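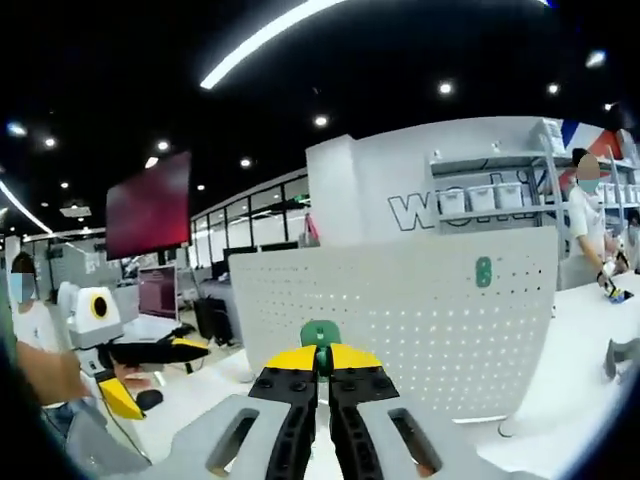
An Afternoon at the Bins and Pegboard Room

20 comments · 8 shares

Dorota Sowa and I finally got over to Rornville in October, after promising Halina Baran a visit for longer than I'd like to admit, and I came home with more pictures than sense! I do love a room with a place for everything. Up top you have my favorite corner: the white bins on their gray shelves, the big "WORK" lettering behind, and a green 8 on the panel of little round holes.
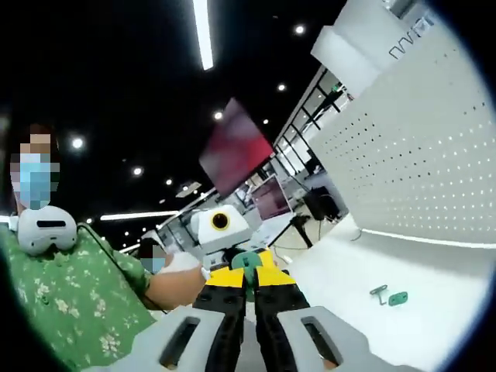
Monitors glowing pink, pegboard to the right.

I could have stayed by those screens all day (such a color!), and that flowery green shirt cheered up all the white very nicely, I thought.

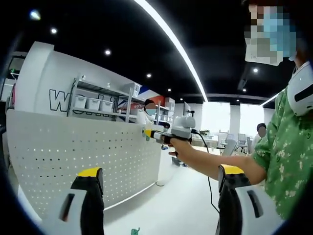
170 words, a quick read

The curved counter is the piece I'd take home if I had the space, with its dotted front and that thin line of light running along the floor. There's a little green something down on the floor too, and three bins sitting neatly on the middle shelf. Thank you, Halina, for having us, and for the plum cake.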